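Robot club thread! Long one, get a brew.

1/ For anyone new: I'm one of the students at the Arnthorpe robotics club. This term's project is called Sudik and the job is making a bed. Sounds dull. It has eaten my whole life since August.

2/ We're working towards the Dirnero housework challenge. You get 11 tasks to pick from and our team picked pillows, as we thought pillows would be easy. (Pillows are not easy. A pillow has no corners when you want one and four when you don't.)

3/ Biggest argument so far has been fingertips. Metal tips are slim and get into a fold nicely, but they're slippery on cotton. Half the team wants rubber pads glued on. I'm team metal and I will not be moved.
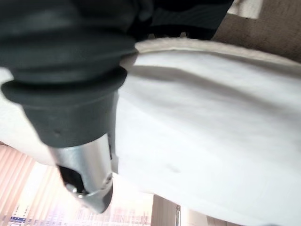

4/ Scoring, for the people who asked

You can get up to 200 points for one task. Most of them are for where the pillow ends up, the rest for how tidy it looks. Dropping it on the floor costs you, but you're allowed to pick it up and carry on, which I think is very kind of them.

5/ Now hands. We've got two lots to play with: the proper hands with fingers, and the simple pinchers. Everybody who visits wants to see the hands, obviously — they look brilliant. Trouble is there are so many joints to think about at once. You bring them up under the edge of the pillow, fingers spread, and then you have to decide which finger does what, and in what order, on both sides.
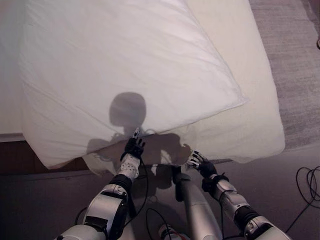
And that's before you've got to the code. Our main script is 1279 lines long now and I'd say I understand the bits I wrote. The rest has comments like "do not touch" and "ask me first" with no name on it. Tidying it up is on the list for next week, same as it was last week.

6/ The pinchers are much less showy and I love them. One each side, grab the bottom edge, lift. Two points to worry about and the pillow sags a bit in between, which is fine, the rules don't mention sagging. I've checked. Twice!

7/ Someone asked about shadows after my last post. Yes, they matter to us! If the light is behind the robot you get a great big dark head on a white pillowcase, and the vision code has Opinions about that. We're trying it with the lamp in different spots before we change anything in the software. 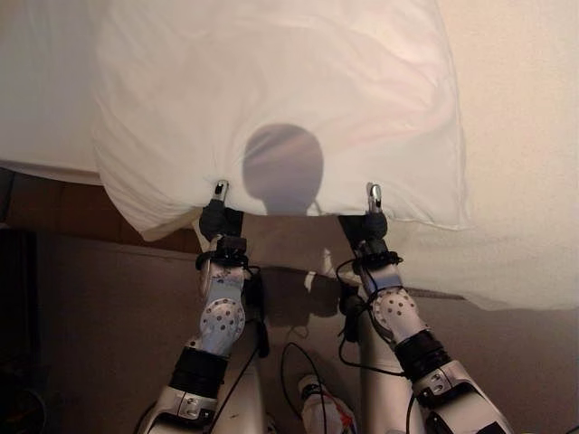

Sudik with the pinchers on, shadow and all.

8/ Next up is our practice round against the Nic Giolla lot, who chose towels and are being very smug about it. We've got 332 practice lifts saved to go through before then, so if you can label video and like biscuits, my messages are open.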